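How to run a drawer demo at your robot open day

I get asked about this one a lot, so let me walk you through how we did it at the Keane open day back in July. We had 45 visitors and one humanoid, which we call Plomby, and the drawer was the station people kept coming back to!

First, pick a cabinet with a long blue lip on each drawer (or any lip that fingers can get behind). Leave the key in the lock so you aren't hunting for it later. Then park the robot facing it, nice and close, and do a dry run before you open the doors.
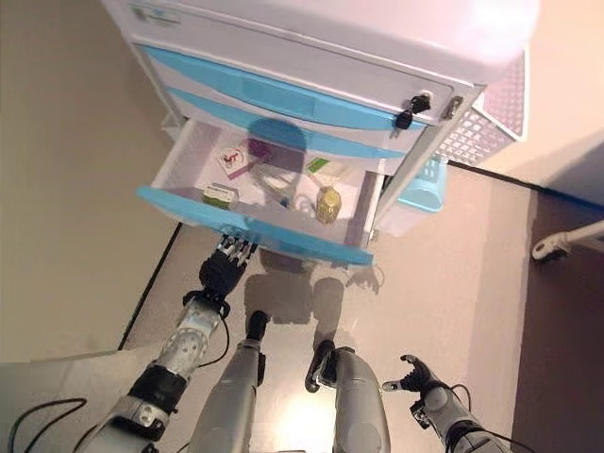 Plomby's hand at the front edge of the drawer.

Next, fill the drawer with light stuff in different shapes. Small boxes, a long narrow package, a flat card – mix it up, and lay things at odd angles, because neat rows make for a dull show. I allow 9 minutes per group, and I talk the whole time about what the hand is going for. Keep the kids behind the tape, too (they creep forward, every single time).

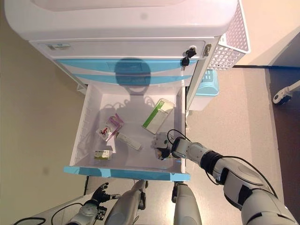 Úna Hayes wrote in to say that six minutes was plenty for her groups at Pleneck, and that she lets visitors choose the item before the arm goes in. I'm stealing that. Just have them point from behind the tape, then say the name of the item out loud so the back row can follow along.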